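Borkby Centre for Domestic Studies

Home | Collections | Galleries | Teaching | Visit | Contact

Search the galleries
Enter keyword
Go

Gallery: Small Tableware and the Laid Surface

The Borkby Centre for Domestic Studies holds a teaching collection of everyday household goods, of which 904 items are at present available to schools, colleges and adult learning groups. The gallery on this page concerns small tableware: plates, bowls, dishes and cups of the kind used for a light meal, a child's tea or a serving of fruit. It accompanies the handling course offered at our Anent rooms and may be consulted without prior registration.

Items in this part of the collection were chosen for ordinary use. Few have any great age, and many were in production until recently. Visitors who wish to study older ceramics are directed to the Lumbao Bequest, which comprises 254 pieces and is catalogued separately.

Colour is the first subject taken up in the course. Students are asked to consider how pale wares behave on a pale ground, how a stronger colour alters the weight of a setting, and at what point a table begins to look crowded. Food is included at this stage, as a dish is seldom judged fairly when it has nothing in it or near it. 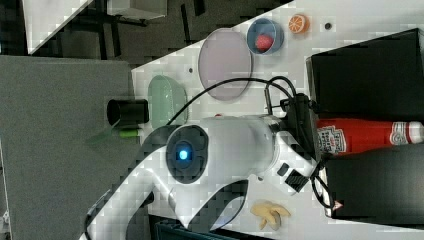 Pale lavender plate, blue bowl with strawberry, orange slice and green oval dish on a white tabletop.

The round plate has a thin rim and lies flat, and its tint is slight enough to be lost under stronger lighting. The blue bowl is small, and the red of the strawberry is the strongest contrast to it. Students generally notice this pairing before the green dish, although the dish has a raised rim and a clear outline of its own. The black cup, on its side near the dish, is of use in discussing how a single dark piece draws the eye away from lighter wares.

Translucent pieces such as the green dish are treated in the second session. They take on something of the surface beneath them, and course members are invited to compare the same form on white, grey and patterned cloths. Notes should be made before any item is moved.

Handling and loans

Groups of up to 16 may book the Anent rooms for a morning or an afternoon. Boxes of tableware are also lent to schools through the Tisteo loan scheme, under which nearly 209 boxes were issued in the past school year. Borrowers are asked to observe the following conditions.

Pieces are to be washed by hand in warm water and dried with a soft cloth.

Fruit and other fresh food may be used with the tableware but should not be left standing overnight.

Chipped or cracked items must be reported on the return slip. No repair should be attempted.

Bookings for the autumn term are made in writing to Pacita Tan, Keeper of the Teaching Collection, at the Borkby address. Requests should state the age of the group, the number attending and any pieces of particular interest. Applications received after the end of July will be placed on a waiting list.

Page last revised 7/17/24

Contact us | Copyright Borkby Centre for Domestic Studies | Back to top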